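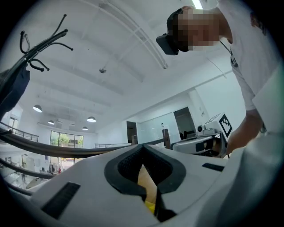
Iolanda Prado
Translator and contributing editor, Celavari

How to put together a first pamphlet of translated poems

Most advice on translating poetry was written by people who like talking about translation more than they like doing it. I have read a good deal of it and kept very little. What follows is the working order I give to people who write to Celavari asking how to begin. I make no great claims for it. It gets a pamphlet finished.

Find out who owns the poems

Do this before you translate a line you care about. Write to the original publisher, and if the poet is living, write to the poet as well. Poets tend to say yes in an evening. Publishers tend to say nothing for months. Your letter should give the titles of the poems, the likely print run and whether you mean to put the originals on the facing page. Be suspicious of anyone who tells you small presses needn't bother.

If the poet is dead, look for the estate. A nephew who answers emails warmly may have no right to grant you anything, so ask him who signs.

Choose fewer poems than you want

A pamphlet holds fewer poems than people think. Twenty is plenty. I would sooner read 14 that belong together than a sampler of a whole career, and I have never believed the argument that an unknown poet needs to be "represented". Represented to whom? Pick one book, or one stretch of years, and stay in it.

Make a bad version first

Go word by word and leave the result ugly. Where a word has two meanings, write both with a slash between them. Mark the line breaks exactly as they fall. Don't look at anyone else's version yet, and don't reach for rhyme.

I'm told that software has made this step pointless. Valquíria Lacerda and I ran the same sonnet through two programs last December, and both turned a widow into a window frame, or near enough. Use them as you'd use a cheap dictionary, if you must.
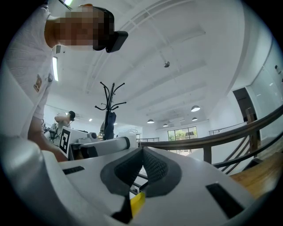
Then put the bad version in a drawer for a fortnight. When you take it out, read the original aloud before you look at your English. Some of the slashes will settle themselves. The ones that don't are usually where the poem is, and you should spend your time there.

Get a reader who will disagree

You need one person who knows the source language better than you do and one who doesn't know it at all. The first will catch mistakes. The second will catch the lines you only think are English. Don't use the same friend for both, and don't defend yourself while they talk.

I had a long quarrel with Felicidad Layug over a comma in a poem of 60 words. She was right, which still annoys me, and the comma is gone.

Write a short note

Editors ask for an introduction. Keep it under 700 words. Say who the poet is, where the poems come from and what you couldn't carry across. Leave out your own journey. Leave out the word "untranslatable" too -- you have just translated it.

Send it out

Try single poems with magazines first, and keep a list of what went where. Read a press's contract before you thank them for it, checking three things: that your name goes on the cover, that the rights come back to you if the pamphlet goes out of print, and that you are paid something. "Exposure" pays for nothing. My first pamphlet had a run of 135 copies and I got 2 of them, plus lunch. I would ask for more copies now, and skip the lunch.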